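Hi Randa,

Quick update on the household chores work, as promised for September 24, 2022. You asked me in June whether the arms could do anything useful around a house yet, and my answer is still "some of it, slowly" (but I'm a lot more cheerful about the slowly part!).

Cords and plugs have eaten most of our time. We've logged 170 tries on them out of the 300 we budgeted, and Bianka Szekeres has gone through every one with me. Picking up a solid thing from a table is pretty much fine now. Anything with a cord hanging off it is a different animal, and we still do the fiddly end by hand.

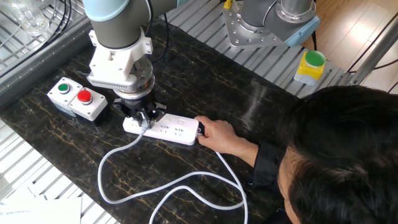 Money-wise we're okay. The Tarnano order came in under budget, so I'd like to move what's left over to new finger pads, if you're happy with that. The old ones last 4 days before they get slick, and swapping a set takes me 30 minutes, which drives me nuts.

Next up is folding dish towels, then the shelf restocking job for Gristholm. I wouldn't promise them anything before we've run it on their own shelves. Could you let me know about the pads before I place the order?

Thanks so much!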